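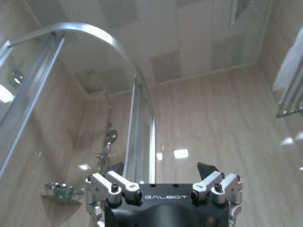
Liudmyla Demchenko spent most of December in other people's bathrooms. Her group in Drustville wanted to know if a robot could learn to handle shower doors from a wrist camera alone, with no depth sensor.

"Clear glass is hard," she said. "The depth sensor reads the wall behind it. We stopped trying to fix that and looked at the metal around the glass."

The method, called Plekance, finds the door posts and rails first and works out where the glass must be. Reflections on glossy walls were the main source of errors. "A ceiling light on a shiny panel can look a lot like a strip of chrome," she said.

The group collected 2534 attempts in 20 homes. Costel Tomić, who ran the trials, held back 8 of the homes for testing. He said curved enclosures took longer than flat ones, and that he would label the rails differently next time.

"I drew them as straight pieces," he said. "That was a mistake, and I had to redo 50 of them by hand."

Demchenko wants to try frameless doors next. She has no results for those yet.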